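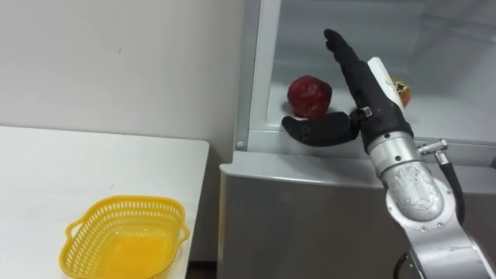
A red apple on the fridge shelf.

Quilters wanted for the Tritthorpe sampler

The Daline Quilt Group is looking for people to make blocks for a large sampler quilt, to be hung in Tritthorpe library from October. We need 100 blocks and have 63 promised so far. You do not have to be a member or live in Tritthorpe.

What we ask

One finished block, 12 inches square plus seam allowance, pieced or appliquéd by hand or machine. Any traditional pattern is fine. Please use washed cotton in blues, greens or cream. We will supply the backing and wadding. Sign the back in fabric pen, inside the seam line.

We also want four or five people for the hand quilting. This will be done on the big frame in the Holley Room, two evenings a month, from spring onwards. You should have quilted by hand before and be able to keep a fairly even stitch. Tea provided. Parking is behind the building, and the side door is the one with the ramp.

If you are new to patchwork, Ekow Laryea is running a beginners' afternoon and has room for 19 people. Machines can be borrowed but bring your own scissors. There is no charge.

How to take part

Send your name, the pattern you have in mind and a phone number to Wendelin Kuster, Daline Quilt Group, Thaler House, Tritthorpe, or leave a note at the library desk. Say if you would like a fabric pack. Blocks cannot be returned once they have been joined.

Posted Jan 3, 2025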